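Cendon Community Help
Home Topics Robots & Automation Ask Unanswered Log in

Two-arm pouring demos: same order every time, or mix it up? And what do I do with the pauses?

I'm collecting examples for a pouring task and I think I've painted myself into a corner, so I'd love some opinions before I sit down and record another big batch. The setup is two arms, one paper cup, one plastic bottle with water in it. I drive both arms by hand and record everything, and the recordings go into a policy that's supposed to learn to pick up both things and pour.

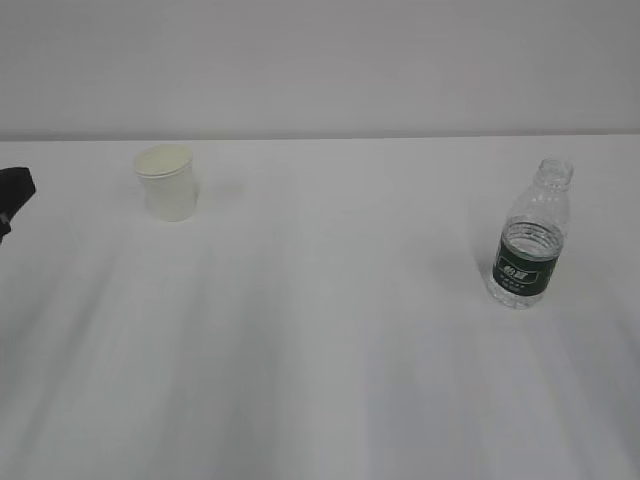 greenjar
Member, Robots & Automation | Bomstead pouring project

So the way I start every episode is cup on the left, bottle on the right, no cap on the bottle, lots of bare table in between. Left arm is for the cup, right arm is for the bottle. I put them back by hand between episodes. I don't have marks on the table (people told me the network would learn the marks instead of the cup, and that scared me off), so the spots wander a bit, but if I'm truthful they don't wander much. I'm right handed and I seem to put things down in the same place over and over like I'm setting the table for dinner.

I've got 84 episodes now. In 79 of them the right arm goes first and grabs the bottle, and the left arm only starts moving for the cup once the bottle is up in the air. I didn't plan that! It's just easier for me to think about one arm at a time, and the bottle is the scary one so I like to get it over with. In the leftover five I did the cup first, mostly to see how it felt, and it felt awful.
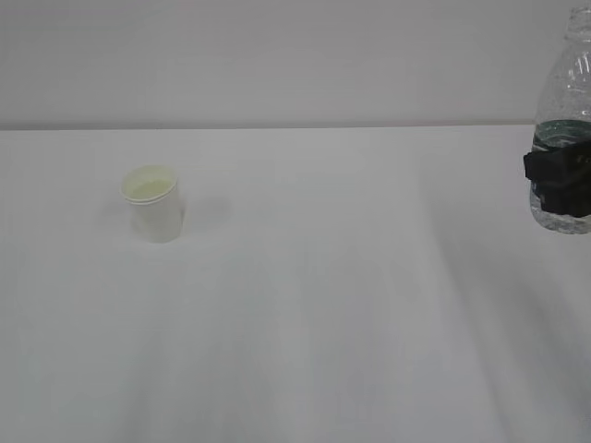
Bottle up, cup still on the table.

My first worry is the order. I trained on everything together and the policy does a thing where the left arm twitches toward the cup, stops, and then sits there while the right arm goes for the bottle. I'm guessing that's the five cup-first ones leaking in, but I really don't know. It could be that the thing just hasn't seen enough. Should I throw those five out? Or should I record a whole lot more cup-first ones so it's closer to even?

My second worry is the pauses. After I lift the bottle I tend to stop and look at my left hand and get my bearings. Most of the time it's quick. I went through and marked 23 episodes where I'd call the pause long, long enough that I got bored watching it back. During the pause nothing moves, the bottle is just hanging out there at the side and the cup is waiting. When I run the policy it gets to that exact spot and sometimes never leaves. It holds the bottle up and waits forever. I've sat there with my chin on my hand waiting with it.

Do I cut the pauses out of the recordings? Leave them and add more data? Re-record all 23? I'd rather not start over if I can help it, it took me ages and my shoulders hurt.

Oh and one more, smaller thing. The cup is white, the table is white, the wall is pale gray. On the fixed camera I can see the cup fine myself, but I have no idea if the network can. Is it worth putting something colored down, or is that cheating?

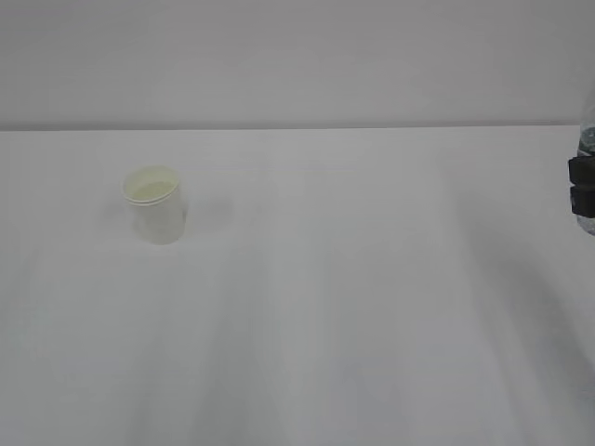
offbyten
Your pause problem is the classic one and I'd fix it before touching anything else.

Think about what the policy gets at that moment. It sees one picture, maybe a couple of recent ones, plus the joint angles. During your pause every single one of those looks the same, and for nearly all of them the action you recorded is "stay put." Then on the very last one the action is "start moving the left arm." So it has a big pile of examples saying stay and a tiny handful saying go, and nothing it can see tells them apart. It picks stay. I'd pick stay too.

What I do is trim them. Go through each episode, find stretches where neither arm moves more than a hair, and drop most of the samples in that stretch. Don't drop all of them, leave a short bit so the motion doesn't jump. You can do this with a small script, it's just a threshold on how much the joints changed from one sample to the next. Keep the original files somewhere safe and write the trimmed ones to a new folder. I learned that the expensive way on a drawer task, when my threshold was too greedy and it ate the slow careful part right before the handle. With pouring you have the same trap! While the water is going in, both arms are barely moving, and your script will think that's a pause and chop it. So either only run it on the part before the left arm grabs the cup, or look at the gap by eye and set the limits for each episode. With 84 episodes, by eye is an evening with a snack.

If you're up for recording a few more, practice starting the left arm while the right one is still lifting. You don't need to be graceful about it. Just a little overlap gives the policy a bridge from one motion to the next.

On order: drop the five. I know it hurts to delete work, so don't delete them, just leave them out of the training list. Pick bottle first, write it on a sticky note, stick to it. Mixing orders is fine for some methods and if you have loads of data, but you don't have loads of data, and right now you're asking it to average two plans.

tillman_st
just record more. 84 is nothing. I didn't get anything useful on a much easier task until I'd done several times that, and people spend weeks cleaning up small sets when they could have been recording. also move the cup!! if it's always in the same place it will learn the place

offbyten
Replying to tillman_st: more data with the same long pauses gives you the same robot standing there with a bottle. Agree on moving the cup though.

lutitz_workbench
I'll take the ones that are left. I did a pouring task last March with a different pair of arms, so some of this may not carry over.

Moving things around: your habit of always setting the cup down in one spot is a bigger deal than the colors. I ended up making a little list of start spots on paper (near left, far left, toward the middle, and so on) and just working my way down it. No marks on the table needed, you just read the next line and put the cup roughly there. Do the same with the bottle but stay inside what the right arm can reach comfortably. Turn the bottle too. If there's a label on it, then the label facing the camera every time is something the policy may lean on, and the day it's turned around you'll get a surprise. Same goes for how full it is. A bottle that's been poured a few times tips differently and you have to tilt it farther before anything comes out. I'd record with different levels on purpose and jot the level down.

White cup on white table: I wouldn't call a colored mat cheating, it's your table. But ask yourself where you want this to run in the end. If it's that same table, leave it alone for now and check whether the left arm misses the cup. If it reaches for the right place and fails somewhere later, then seeing the cup isn't your problem and you can stop worrying. If it grabs at air, try a cup with some color for a small batch and compare. Keep the lights the same while you compare or you won't know what helped.

A camera out near the gripper helps a lot at the pouring end. From the side view you can lose track of the mouth of the bottle against the rim of the cup, and that's the part where an inch matters.

greenjar
Thank you all, this is so much more than I hoped for! I did the trimming by eye, only between the bottle lift and the cup grab like offbyten said, and left the five cup-first ones out of the list. I trained again overnight. The waiting spell is a lot rarer now, though I've only run it a handful of times and I don't want to jinx it. I also printed a list of start spots and recorded a small batch going down it, and wow, was I ever putting that cup in one place.

What I'm stuck on now is the pour itself. I hold the cup out with the left arm and bring the bottle over and tip it, and every time I do it I end up at a slightly different height.
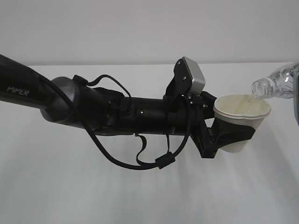 Sometimes I bring the cup up to meet the bottle and sometimes I hold the cup still and do all the work with the right arm, and I don't even notice which one I'm doing until I watch it back. By the same logic as the order thing I suppose I should choose one. I'm leaning toward the cup staying put, since my left hand is the clumsy one. I do have a camera on top of the left wrist, so I'm covered on that tip, but I hadn't been feeding it in for training. I'd only been using the fixed view. Going to add it on the next run and see.

lutitz_workbench
Cup still, yes. Get it to one height, let it sit there for a beat, then bring the bottle in. And definitely feed in the wrist view. You'll want to decide when the pour stops too, by the way. If you stop at a different level each time, it'll have a hard time guessing. I went with a short pour every time and it was much easier to learn than "fill it up."

greenjar
Short pour it is. Also fewer paper towels.

Contact us | Copyright Cendon Community Help | Back to top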